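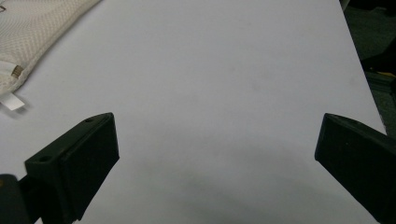
A white tabletop with two gripper fingers in the foreground.

Skendallow Home Recipes - README

Welcome, and thank you for stopping by! Skendallow is a collection of 1069 home recipes, typed up from notebooks, index cards and the backs of a good many envelopes. Most of them are soups, stews, noodle dishes and plain weeknight suppers, with a very generous helping of cakes (we do love cake around here). Annick Delaunay started it with her own kitchen notebook, and Mwende Sang joined in soon after with a whole shoebox of bean and greens recipes that I still cook from most weeks.

What you get

There are 2 files. The first, recipes.csv, has one row per recipe, with the title, the ingredients, the method, the number of servings and the name of whoever sent it in. The second, notes.csv, holds all the little remarks people wrote in the margins, such as "more lemon next time" or "Mathis won't eat this one." We thought for a while about leaving those out, but they are my favorite part, so in they stay.

How the recipes were typed

We kept each cook's own wording wherever we could read it. Amounts are given just as they were written, so you will find cups, grams, "a good handful" and "butter the size of an egg" all living side by side. If you want everything in grams, the column called grams_guess has Mathis Perrin's best try at it for 700 of the recipes. Please treat it as a guess, especially for flour - a cup of flour in one kitchen is a very different thing from a cup in another.

Spelling has been tidied in the titles only. Oven temperatures are in Fahrenheit, and where a card just said "hot oven" we left the temperature column blank.

Things to watch out for

Some dishes show up more than once under different names. The leek and potato soup is in there at least three times, and each cook will tell you theirs is the right one! The methods for jams and pickles are old family ones and haven't been checked for safe canning, so please look up a current guide before you put anything on a shelf. Allergens are not marked at all.

Using and adding to it

You are welcome to cook from it, print it, share it or use it in your own projects, as long as you keep the cooks' names with their recipes. To send us a new one, copy template.txt, fill it in and keep the method under 2000 characters if you can. Fabrice Roussel reads every new recipe and will write back, though he is slower in February.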